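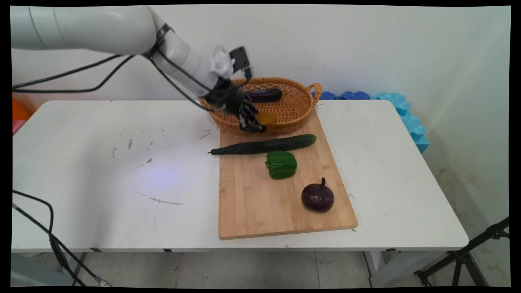 A robot hand at the veggie basket. The arm is white, the hand is black.

How do you look after a robot hand?

Robots need looking after. Bit like a bike. This page is about one arm at the Tralten workshop and the jobs people do to keep it going.

First job: stop! Before anyone touches the arm, it gets switched off at the wall. Then wait 2 minutes. Motors can stay warm for a while, so no grabbing.

Next, fingers. Every finger has joints, same as yours. Bend your pointer finger and count the bendy spots. Dust and crumbs love getting in there. A soft dry brush gets them out. No water, ever.

Then the cables. See the black ones hanging in loops? They're loose on purpose. When the arm streches out, the cables have to go with it. Too tight and they pull out. Too long and they snag on stuff. Somebody runs a hand along each one, feeling for nicks.

Screws now. There are 26 on the checklist. Each one gets a little turn with a special tool that clicks when its tight enough. Click, next. Click, next.

Last job is teaching the hand where things are again. It's called calibrating (say it: KAL-ih-bray-ting). The arm goes slowly to 11 test spots and the computer checks if it landed in the right place. A tiny bit off? Fix the numbers, go again.

Try it at home: shut your eyes and touch your nose. Did you miss? Then you need calibrating too!

Words to know
Joint: a part that bends.
Sensor: a part that measures things, like touch or light.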